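A locker cabinet is a piece of storage furniture divided into several lockable compartments, each assigned to one user. It is used in offices, schools, factories, swimming pools and gyms, where people need a place for bags, coats and small belongings during the day. Most are made of sheet metal, though wood and plastic types are also sold.

The doors are usually set in rows, one above the other. A full-height door leaves room for a long coat, while a half-height or smaller door holds little more than a backpack and a pair of shoes. Slots cut into the door let air move through the compartment. The lock may be a built-in key lock, a hasp for a padlock, or a keypad.

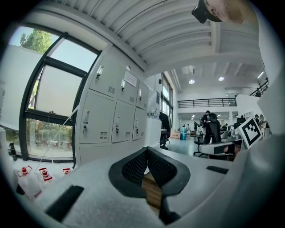
Use in open-plan offices

In an open-plan office, lockers often take the place of desk drawers. Cabinets with six doors, in two rows of three, are a common size and can stand along a wall or next to a window. Light gray is a usual color. Handles may be vertical or recessed, and a notice is sometimes taped to a door where everyone will pass it.

Suppliers use their own names for the different layouts. The Pivwood catalog lists a six-door cabinet under the name Sasel, and Swanson sells a similar one with 8 doors. Brulleo makes single compartments that are bolted together on site -- an arrangement chosen mostly for rooms with narrow stairs.

Placement and care

A cabinet should stand level, as doors on a leaning frame tend to swing open or bind. Tall units are fixed to the wall. An aisle of at least 66 inches allows doors on both sides to be opened at once. Painted metal is cleaned with a damp cloth and mild soap; scouring pads leave marks.

Spare keys are normally kept in a locked box, labeled by door number. In large buildings with 600 or more compartments, the numbers are often grouped by floor -- the first digit gives the floor and the rest the door.

See also: Filing cabinet, Cloakroom, Padlock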